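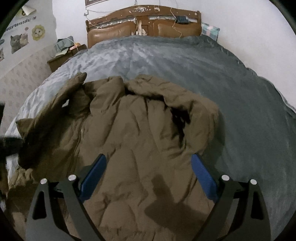 Cletham winter coat drive moves to summer start

The annual coat drive in Cletham will open on 15th July this year, more than two months ahead of its usual start, organizers said. Drop-off will be at the Kalogeropoulos dry cleaning shop on Mill Street and at the town library, and both will take coats until the end of September.

Last year the drive handed out 2664 coats, jackets and snowsuits to residents of Cletham and the neighboring town of Trodalholm. Requests came to 2998, which left 334 people on a waiting list when the first hard frost arrived. Most of those still waiting were adults who needed large or extra-large sizes.

"We had coats coming in during December that should have been on somebody's back in October," said Evangelia Balaskas, who runs the drive. "They still had to be sorted, cleaned and sized. By the time that was done, people had been cold for weeks."

The dry cleaner has agreed to clean donated coats at no charge during the summer, when its machines are less busy. Down coats take the longest. They need a low heat and several rounds in the dryer, and the shop can run only 2 loads of them a day.

Coats should have a working zipper or a full set of buttons. Small tears in the lining are fine and will be mended before the coats go out. Donors are asked to empty all pockets and to leave hoods attached. The drive can't take leather, fur or anything with a strong smell of smoke. Hats and gloves are welcome if they are new or freshly washed. Boots will be collected separately in the fall.

Storage had been the main reason for the late start in past years. The drive used a room at the old school on Pilarlow Road, which was not free until classes moved out for the fall sports season. In April the town council voted to let the drive use the ground floor of the former bank building, at a rent of $98 a month. The rent will be paid out of cash gifts left over from last winter.

Orestis Athanasiadis, who manages the Trodalholm food pantry, said the earlier date will also help families plan. The pantry will give out request forms with its grocery boxes starting in August. The forms ask for a size, a preferred length and whether the coat is for work outdoors.

"A person who stands at a bus stop for ten minutes needs one kind of coat, and a person who works on a roof needs another," Athanasiadis said. "Before, we gave out whatever was next on the rack."

Coats will be handed out at the bank building from the first week of October. Residents do not need to show proof of income, but they should bring a completed form. Forms will also be kept at the library's front desk, and staff there can help fill them out in Spanish or Greek.

The library accepts coats during normal opening hours. The dry cleaner accepts them until 6 p.m.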